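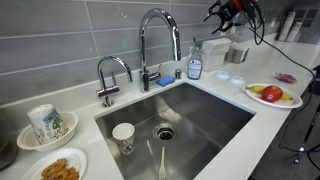
Gromudstead Shared Workshop Releases Plans for Wusent Kitchen Arm Build

6 March 2021. Gromudstead, a member-run workshop, has released the drawings, parts list and control software for Wusent, a two-finger arm built by its members for clearing and sorting items on a kitchen counter. The files are free for home and non-commercial use.

Wusent is meant to be built with hand tools, a drill press and a hobby-grade 3D printer. The arm hangs over the work surface from a side mount, leaving the counter clear. Power and data run in separate cables down the outside of the mount. The controller sits at floor level.

The release covers the second version of the design. The first used belt drive at the elbow and lost position under side load. The current version uses geared servos at all joints and a stiffer wrist bracket. Members ran 2000 pick attempts on the new wrist before the drawings were frozen. Paper cups, plastic forks, fruit and flat lids are the main test items. Lids lying flat on stone remain the hardest case, and the fingertip geometry for them is still open.

"Rigid cups were solved early. Paper cups crush if the grip closes two millimeters too far," said Jenő Nyitrai, who leads the build. "Most of the work since June went into the current limit on the finger motor and the order in which the fingers close."

The control software, Virág, runs on a desktop computer and records joint position and motor current for each attempt. A separate calibration tool, Plumico, sets the counter height and the sink boundary. Calibration takes 22 minutes on a first install and must be repeated if the mount is moved.

The arm is not sealed. Builders should keep the wrist above the sink rim and should not run it with the faucet open.

Printed copies of the drawings are available at the workshop front desk. Build questions and corrections to the parts list may be left there for Jenő Nyitrai.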